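Workshop Tips: Before You Teach a Robot Arm Your Sorting Job

I have now sat through enough of these to have opinions. Someone buys a benchtop arm, someone else says it will learn by watching, and by December it is holding up a coat. If you still want to try, these tips will save you some evenings.

Pick a dull job. Sorting small plastic parts is dull enough, and a wrong pick costs you nothing. Do not start with anything that has a blade, a spring or glue in it.

Do the job by hand first, properly, all the way through, ten times. If you change your mind halfway about which pile a clip belongs in, the arm will pick up that habit too. Decide where everything goes before you start and put a bit of tape on the bench for each pile.

Clear the bench more than you think you need to. Spare cables are the worst. An arm that has only ever seen a charging cable in one spot may well treat it as part of the job, and then you move the cable and the whole thing falls over. Either take it away or shift it every time.

Use both hands only if your machine has two. The Lockwood leaflet is vague on this point and I wish it weren't. People sort with one hand holding and the other pinching, without thinking, and a single gripper can't copy that.

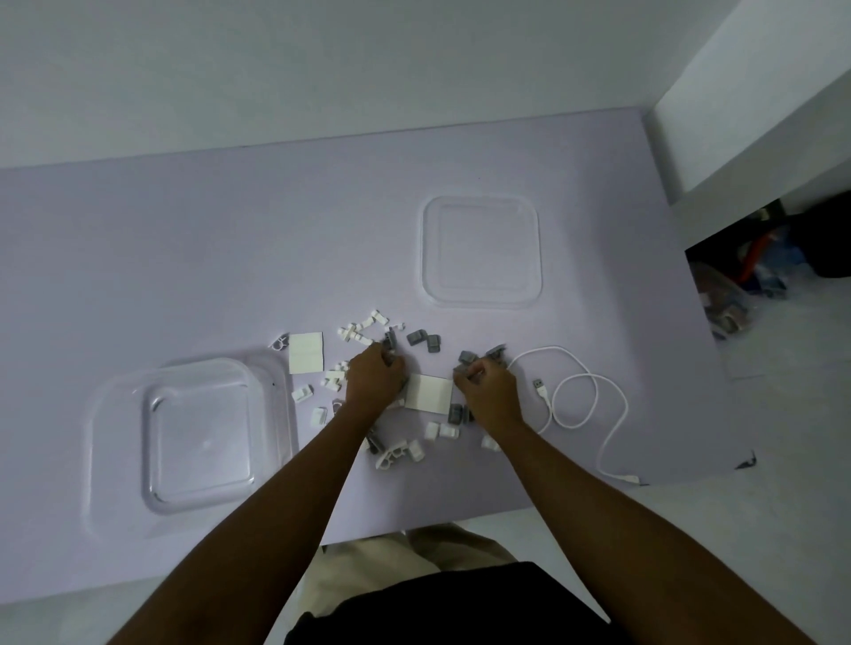 Gurnthorpe wrote in to say I am too hard on hand demonstrations, that four good ones beat an afternoon on the joystick, and that the fingers do things you would never think to steer. Fair enough on the fingers. I'd still like to see the four.

Remote control has its own troubles. You will be slow, and the arm will learn slow. Practice until you can move a part without stopping in midair to think, then throw away everything you recorded while practicing. All of it, including the one you were proud of.

Watch out for clear plastic. Lids you can see through get lost against the bench on a lot of cheap cameras. A strip of masking tape along one edge helps. So does a matte cloth under the work, though it wrinkles, and then you have wrinkles to deal with.

Gray on white is fine. White on white is asking for it.

Keep your sleeves the same from one session to the next, or else change them a lot. I rolled mine up halfway through a set and had to redo 17 runs, or so the software claimed. I never did find out whether it was right.

Sit where you will always sit. Mark the chair legs.

Don't believe the progress bar. Mix up the parts, dump them out in a new heap and see what the arm does with that. If it only manages the heap it was shown, you have an expensive way of repeating yourself.

Last one. Time yourself doing the sort by hand and write the number on the wall next to the bench. Look at it before you buy the second arm.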